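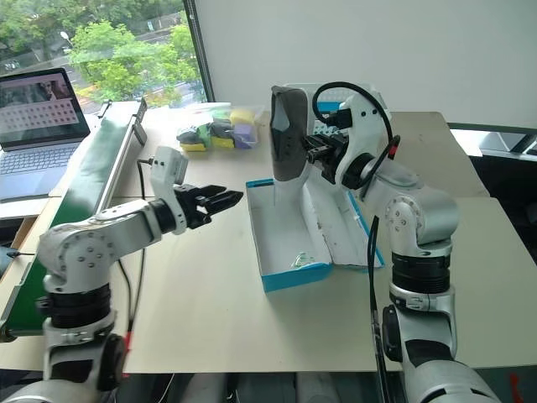 Wultex is a duplicate file finder and file organizer for desktop computers. It scans one or more folders, compares the files it finds, and lets the user delete, move or link the extra copies. The program is developed by Grenton, a small software company that also publishes the batch renaming tool Bako. Wultex is distributed as shareware, with a free edition that is limited in the number of files it can process in one scan.

Overview

Wultex was written for people with large collections of photos, music and documents that have been copied between drives over the years. The program treats any mounted drive as a possible source, including external disks, memory cards and network shares. Folders are added to a list on the left side of the main window, and each folder can be given one of three roles: normal, protected or reference. Files in a protected folder appear in the results but can't be selected for deletion. Files in a reference folder are used only for comparison and are hidden from the results unless a match is found elsewhere.

The program does not need to be installed. A portable version keeps its settings in a single file next to the executable, so it can be run from a USB drive.

History

The first version was a command-line tool called Ukance, which compared files by size and checksum and wrote the results to a text file. It had no delete function. Users were expected to read the list and remove the files by hand, or to feed it to a script of their own. Grenton added a graphical interface in the next major release and changed the name to Wultex at the same time. The command-line tool is still included in the program folder under its old name, and accepts most of its original switches.

Version 2 introduced the folder roles and the preview pane. Version 3 replaced the old checksum routine with a faster one and added the scan cache, which stores the results of earlier scans. Cache files made by version 3 can be read by version 4, but not the other way around.

The current release is dated 30 May 2024. It fixed a fault in which files with very long paths were skipped without a warning, and moved the ignore list from the main settings window to a window of its own.

Comparison methods

Wultex offers four ways of comparing files.

Exact match compares the full contents. Files are first sorted by size, and any file with a size that occurs only once is dropped. The rest are compared by the checksum of the first 64 KB, then by the checksum of the whole file. A byte-by-byte check can be turned on as a last step. It slows the scan and is off by default.

Name match compares file names only, with or without the extension. It can be told to ignore copy markers such as "(1)" or "Copy of" at the beginning or end of a name.

Image match looks for pictures that are similar in appearance even if their size or format is different. A slider sets how close the match must be. At the lowest settings, unrelated pictures with large areas of the same color are often grouped together.

Tag match works on music files and compares the artist, title and length fields. Files without tags are left out of the results.

Only one method can be used in a scan. To combine methods, the user has to run a second scan on the saved results of the first.

Working with results

Results are shown in groups, with each group holding files that match one another. The columns can be sorted, and groups can be ordered by the total space they take up. The preview pane shows pictures, plain text and the first page of PDF documents. Other file types show only an icon and the basic properties.

The selection assistant marks files according to rules. A rule may keep the oldest or newest file, the one with the shortest path, or the one in a given folder. Rules are applied from top to bottom, and at least one file in every group is always left unmarked. This last safeguard can't be switched off in the graphical version.

Marked files can be sent to the recycle bin, deleted permanently, moved to another folder or replaced with hard links. Hard links are available only when all the files in the group are on the same volume. Every action is written to a log, and moves can be undone from the log window until the program is closed. Results can also be exported as CSV or plain text.

Editions

The free edition handles up to 2000 files per scan and does not include image match. The paid edition removes the limit and adds image match, scheduled scans and the use of network shares as reference folders. A license covers one user on any number of that user's own computers. License keys for version 3 also work with version 4.

System requirements

Wultex runs on 64-bit editions of Windows 10 and later. The download is 12 MB and needs no additional runtime files. Image match uses more memory than the other methods, and the manual recommends closing other large programs before scanning a big photo collection.

Known limitations

The program does not look inside ZIP or other archive files. Online-only files in cloud storage folders are skipped unless they have been downloaded to the computer. Scheduled scans produce a report but never delete anything, even if selection rules have been set. The interface is available in English and German, and the manual in English only.

See also

Bako
Data deduplication
File comparison
Hard link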